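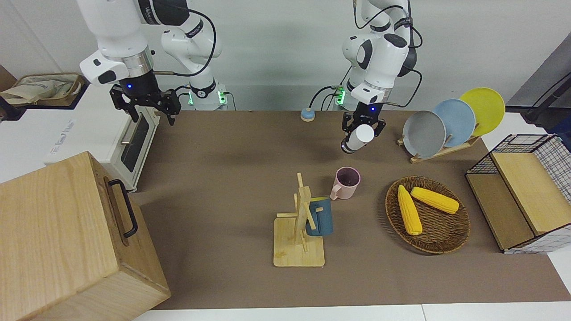 Toaster oven and a small white cup.

When I moved to Boststead I believed the language would be the difficult part. I had studied it for many years and I was nervous about the telephone and the doctor. The telephone was fine. What I could not do was buy food. I stood in the supermarket for one hour on my first evening and came out with rice, a lemon and the wrong kind of cream.

At home in Pirkeck I never used a list. I knew the market, and my hands took the same things every week. A new country takes this away from you, and for a while you eat like a student again. I ate toast for many days, and I was a little ashamed of it.

So I began to write down what I bought and what became of it. I use a Faver notebook, the thin one with squares, and I am now in the second. On the left page I put the shopping and on the right page the dinner. If something went into the garbage, I write it on the right page also, with a line under it. In the first month there were many lines.
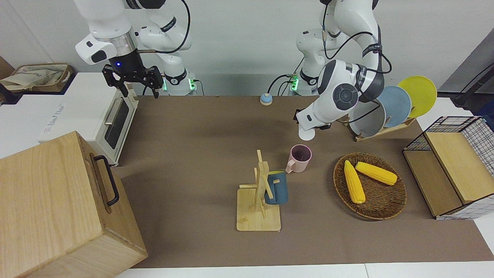
Boststead, July

It is too warm to cook in the afternoon, so I have time to read the old pages. The saddest entry is still the cabbage. I bought a whole one because the half cost almost the same, and I ate it in soup, in salad, in pancakes and then in soup again. I have not bought a cabbage after that, although I like it.

The measures gave me trouble for a long time. My recipes from home all start with 500 grams of flour, and the recipes here start with cups. I tried to translate one into the other with a calculator, and the dough for my dumplings came out like glue. Now I have a kitchen scale and I keep the two kinds of recipe separate – home recipes on the scale, recipes from here in cups. 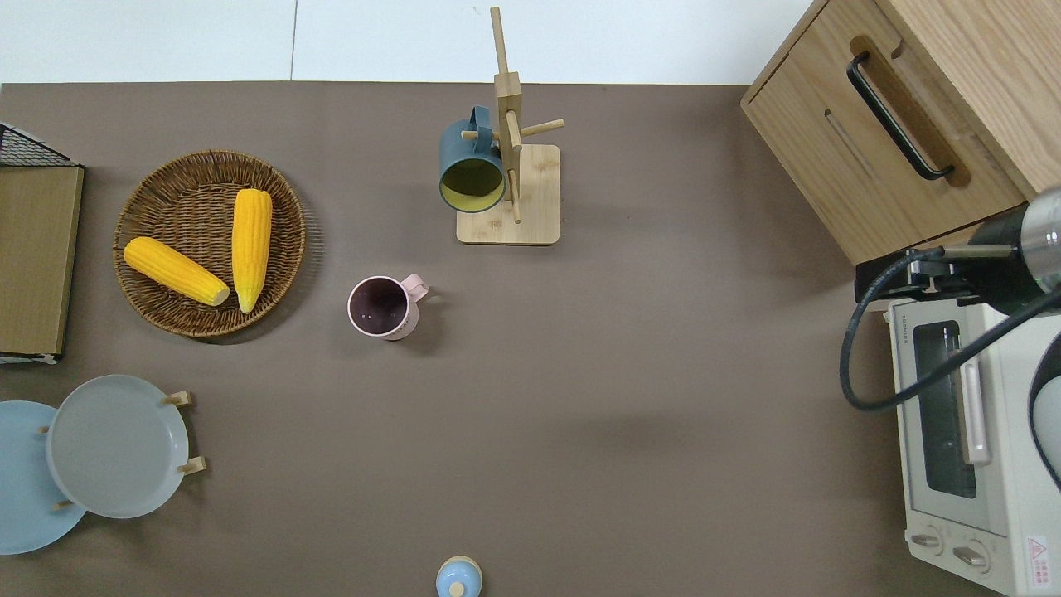
The other thing I learned is that one shop is not enough. For vegetables I take the 93 bus to the end, where there is a street market on Sunday until one o'clock. For herbs, fish sauce and good tofu I go to Hồ, a narrow shop behind the post office. They sell the herbs by the bunch and the bunch is very large. I wash mine, roll it in a kitchen towel and keep it in the door of the refrigerator, and it stays fresh until Thursday if I am lucky.

I still cannot find the sour cheese from home. I have tried yogurt with salt, and I have tried cottage cheese pressed under a heavy book. The second one is closer. If a reader knows a better way, please write it in the comments.
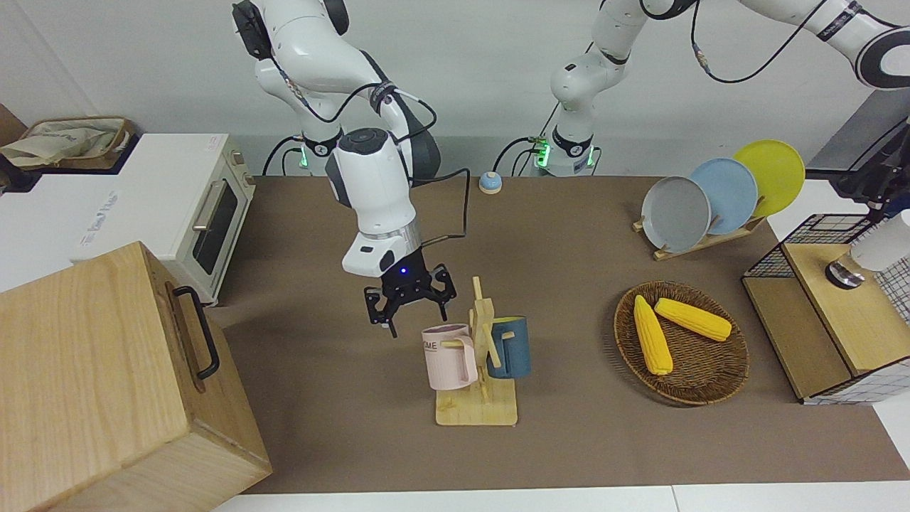 What I always buy now

Onions, eggs, plain yogurt, dried beans, one green thing and one thing I do not know. The last is a rule I made in spring. It has given me okra, which I love, and a bitter melon, which I gave to my neighbor. Last week it was kohlrabi, and I ate it raw with salt, standing at the sink. This week I am thinking about the small purple eggplants, but I must first read how to cook them.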